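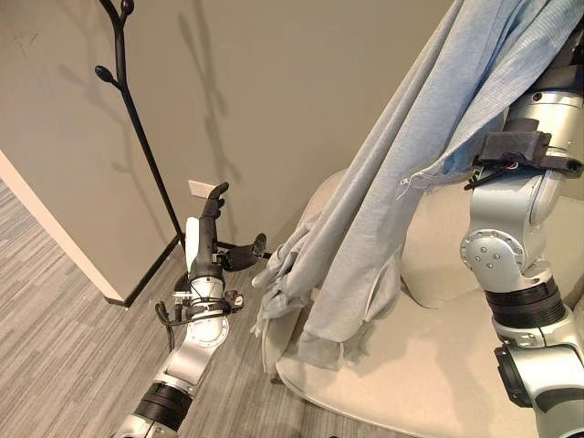 *A two-armed robot at the Wistasthorpe laboratory during work on cloth handling. Light blue-grey fabric hangs from its right arm, with an armchair beneath.*

## Learning to let go of the laundry

Cloth has long been among the harder materials for a robot to manage. A cup keeps its shape when it is lifted, and a program that knows where the handle was a moment ago can generally say where it will be next. A shirt offers no such help. It folds over on itself, hides its own edges and catches on whatever is near, including the machine that is trying to hold it.

Researchers at the Wistasthorpe laboratory have spent the past year on that last difficulty. Their method, named Clornero, concerns the moments when fabric has come to rest on some part of a robot other than its fingers. The results were presented to the laboratory's partners on 25th March, and a full report is to follow in May.

Most earlier systems for handling garments attended closely to the hand and very little to the rest of the arm. If a sleeve slid over the elbow, the system would carry on as though the sleeve were where it had been planned to be. The usual remedy was to stop the trial and have a member of staff lift the cloth away. Such trials were commonly left out of the record altogether.

Thenmozhi Lobo, who leads the project, regards this practice as a mistake. "We were throwing away the part of the work that we understood least," she said. "A person who gets a sheet caught on a shoulder does not stand still and wait for assistance. They feel the weight of it and they reach across."

### Method

The Clornero method treats the whole surface of both arms as a place where contact may happen. A camera at the head of the robot gives a view down over the arms and the furniture in front of it. From this view the system makes an estimate, renewed many times a second, of which parts of each arm are covered. A second estimate is drawn from the effort in the joints, which changes slightly when cloth is hanging from them or pulled tight against a chair back.

The two estimates are compared. Where they agree, the robot chooses from a small set of actions: lowering the loaded arm, turning it so that the cloth may slide, or bringing the free hand across to take hold. Where they disagree, it moves slowly and looks again. Lobo and her colleagues found that this slower movement was of more use than they had expected, as a small turn of the forearm would often show whether a fold was lying on the metal or only behind it.

Training began with 1,000 recorded demonstrations, in which operators guided the arms through the placing and recovery of shirts, sheets and towels. Of these, 900 were used to teach the system and the remainder were held back for checking. The operators were asked to make no attempt at tidiness. Cloth was dropped over the upper arm, trailed across seats and left in heaps, and the operator then worked it free by whatever means seemed natural.

The demonstrations were gathered in furnished rooms. The laboratory's earlier work had been done at a bare bench with a plain backdrop, and the systems that resulted had performed poorly when moved elsewhere. Upholstery proved a particular trouble. A pale garment on a pale chair is hard to separate by sight, and soft furniture gives way under the hand in much the same manner as a pile of cloth.

### Results

In the main test, the robot was set 113 tasks that began with fabric already lying on one of its arms. The laboratory's previous system, given the same tasks, cleared the cloth and placed it on the chosen surface in 51 of them. The Clornero system did so in all but a handful of the tasks involving towels and shirts. Large sheets remained a weakness, and account for most of the failures.

The report will set these out in some detail. In the commonest, the free hand took hold of a fold too near the middle of the sheet, so that lifting it drew more material up over the arm. In others, cloth became lodged behind cabling at the wrist. The team has since altered the way cables are bound along the forearm, although Lobo cautions that this is a repair to one machine and should not be counted as progress in the method.

A separate trial was carried out with Gazi, a partner group which supplied its own garments and chose the order of the tasks. Results there were lower for heavy knitted items, none of which had appeared in the demonstrations.

### Further work

The next stage will take place at Hukard, where the laboratory has the use of a residential building for the summer. The robot will be asked to collect clothing from chairs, hooks and beds and bring it to a single place. Folding is excluded for the present. "It is a different problem, and others are doing it well," Lobo said. "We should first like the robot to arrive at the table with the shirt in its hand."

The demonstrations will be released with the report, including those in which the operators themselves failed to free the cloth.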